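Colour and Light, handout for session 2
Tutor: Pao-chu Wan, Brumcombe evening course

Last time we mixed greys from three tubes of paint and ended up with a table full of lovely mud. Keep your swatches! We need them again, because this session is about white, which I think is the best subject in the whole course.

Start with the simple version. A white surface sends back nearly all the light that falls on it, in every colour, so it takes on whatever is nearby. Put a lemon next to an egg and the egg goes yellow on one side. Painters call this reflected colour, and once you've learned to spot it you'll be seeing it on the bus home.

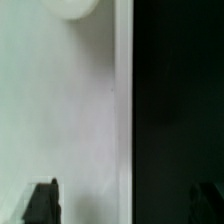

Our eyes work hard to hide all this from us. If you know a wall is white, you see white, and you reach for the white tube (I still do it after 30 years of painting). The cure is to look slowly and ask which way each patch leans. Try it on the pale surface here: it is a touch greenish-grey towards the upper left, then drifts to a very light lavender or pinkish grey lower down. No pattern, barely a mark, and still plenty to paint. Mix those two greys before you read on, and keep them much lighter than feels right.

A trick from my own teacher, old Deschamps: cut a small hole in a piece of grey card and look at one patch at a time through it. Without its neighbours the patch gives itself away at once.

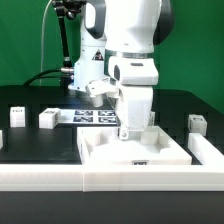
Brumcombe, July

Homework, and it's a good one. Set up something white against a strong colour, as with the green backdrop and black tabletop here, and paint it twice: once in the morning, once under a lamp. Half an hour each is plenty. Use the Kerkex pad if you have it, as the paper takes a wet wash without buckling.

Reading: course book, page 128 on shadows, then page 201 for the colour wheel with the muted greys. Bring both studies next time, even the one you hate.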